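**Plukthorpe, 28 de mayo de 2026.** Nota de prensa. Publicación inmediata.

# Miltix abre su biblioteca de ejemplos de doblado de ropa

Hola a todos, y gracias por abrir un correo que lleva la palabra «colada» en el asunto. Soy Nermina Nedeljković, coordino la recogida de datos en Miltix y me han dejado escribir esta nota a mí, en primera persona y sin pasar por el filtro habitual (ya veremos si repiten).

Vamos con la noticia: desde hoy abrimos la primera parte de nuestra biblioteca de demostraciones de doblado, un total de 500 episodios completos hechos con dos brazos robóticos que trabajan a la vez sobre la misma mesa. Los pueden pedir universidades, centros de formación y empresas pequeñas, sin coste y con una licencia que cabe en una página. ¡Una! Me peleé mucho por eso.

¿Qué es un episodio? Pues una prenda o un paño, desde que se coge hasta que se da por terminado, con el vídeo y los movimientos de los dos brazos guardados al mismo compás. De ahí aprende el sistema. Nosotros no le escribimos ninguna regla del tipo «dobla por la mitad»; le enseñamos muchas veces cómo se hace y él va sacando sus conclusiones, que a ratos son brillantes y a ratos dan ganas de irse a tomar un café.

El puesto de trabajo es pequeño y lo preferimos así: una superficie de madera clara, paredes lisas, los dos brazos montados en el borde delantero y la cesta de la ropa al fondo. Trabajamos con telas de colores vivos, magenta, verde, azul, y también con ropa negra, que es la que más guerra da porque las arrugas apenas se distinguen en el vídeo.

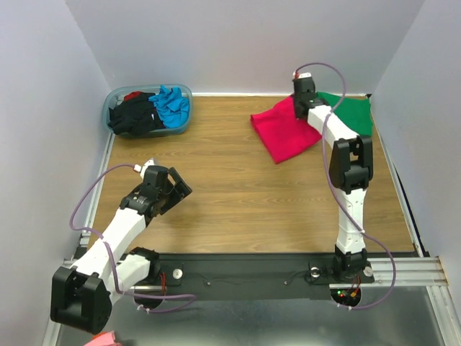 ## Por qué publicamos también los intentos feos

De los 500 episodios, 112 llevan la etiqueta «con corrección». Son aquellos en los que la pinza agarró dos capas en lugar de una, o la esquina se escapó y hubo que volver a por ella. Al principio los borrábamos. Fue Boris Radulović, responsable de aprendizaje, quien nos paró los pies una tarde de octubre, cuando íbamos por la mitad de la limpieza y tan contentos.

«Si solo le enseñas dobleces perfectos, el primer día que se le tuerza un paño no tendrá ni idea de qué hacer», explica Boris. «Los ejemplos con tropiezo y arreglo son los que más miro yo cuando preparo un entrenamiento».

Así que ahí están, marcados y con una nota breve sobre lo que pasó. Otros 191 episodios son de paños rectangulares, que recomiendo para empezar: se entienden rápido, se revisan rápido y permiten comprobar que todo está bien conectado antes de meterse con camisetas y mangas (las mangas, ay, las mangas).

Una cosa que nos preguntan siempre en las visitas es si hacen falta los dos brazos. Para arrastrar un trapo, seguramente no. Para doblar una tela ancha sin que se vaya de lado, a nosotros nos cambió la vida: cada pinza se ocupa de una parte y el sistema aprende también a repartir el trabajo, a esperar y a no estorbarse. Eso último costó lo suyo, por cierto, y en los episodios más antiguos se nota.

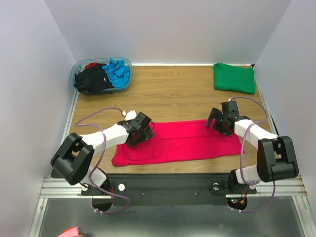 *Los dos brazos trabajan sobre el paño magenta; detrás, el verde ya doblado y la cesta con la ropa. Foto: Miltix.*

## Con quién lo hemos hecho

La revisión de etiquetas corre a cargo de Paulauskas, que ha mirado todos los episodios uno por uno y nos ha devuelto más comentarios de los que yo quería leer. El alojamiento y las descargas los lleva Dislow. Las demostraciones las hemos grabado en casa, en Plukthorpe, con un equipo de 12 personas que se turnan a los mandos. Cada una dobla a su manera, y nos gusta que se note: hay quien empieza siempre por la izquierda y hay quien alisa tres veces antes de atreverse con el primer pliegue.

## Cómo pedir los datos

- Escribid a la oficina de prensa de Miltix con el nombre de vuestro centro y un par de líneas sobre el uso previsto.
- Indicad si queréis la colección entera o solo los paños rectangulares.
- Los medios que necesiten fotografías en alta resolución pueden pedirlas en el mismo mensaje.

También organizamos visitas al taller para periodistas, en grupos pequeños. Boris responde a las preguntas técnicas y yo a todas las demás, incluida la de si el robot me dobla la ropa en casa. (No. Y lo he pedido.)

La segunda parte de la biblioteca, con más prendas de vestir, saldrá en octubre.

**Contacto de prensa:** Nermina Nedeljković, recogida de datos, Miltix, Plukthorpe.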